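Equipment plan: second pushing station

The lab at Sisia has one tabletop pushing station in service and has approval to cost a second. Requests go in by April. Mitali Herath is collecting quotes and would like comments on the parts list before it is fixed.

The arm is the largest line and the least open to debate. Ristano and Khondokar have both quoted on the same reach and payload. Khondokar is lower on purchase price, but its service contract covers 2 years only and the controller license is billed separately from the first renewal. Compared over the planned life of the station, the difference is small enough that delivery time may decide it. Ristano gives 42 working days.

The table, work surface and blocks were underbudgeted last time. A perforated mounting table costs more than a plain one, and it is still the right purchase, as boards and fixtures can be bolted down and moved without drilling. Wooden boards should be treated as consumables. Sliding contact marks the grain, and a marked board changes friction enough to affect repeat trials. The request should include two boards per station, one fitted and one stored flat.

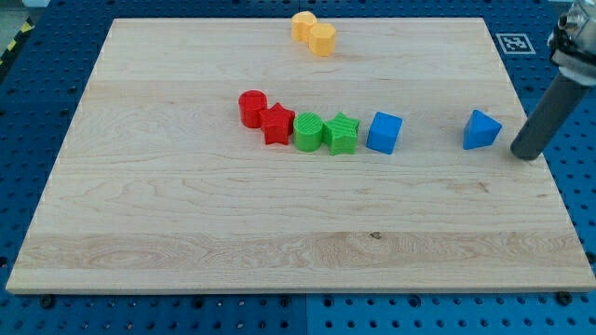 Block sets are cheap, and the temptation is to order the minimum. Sorting by color and shape needs several colors with at least two shapes in each, plus spares of every piece. Plilomix sells single replacements in matching colors, so full sets need not be reordered when one piece goes missing. Allow around 300 dollars for blocks, printed markers and card.

For the end of the arm, a plain rounded finger is sufficient for pushing work. A powered gripper should be costed as an option on a separate line - it adds cabling, a spare set of pads and a second safety review, and the current task list does not call for one.

Three items are still without a price: floor tape and guarding, the electrical drop, and calibration time after installation. The last is labor, and it belongs in the request all the same.

Comments on the parts list should reach Mitali by Wednesday.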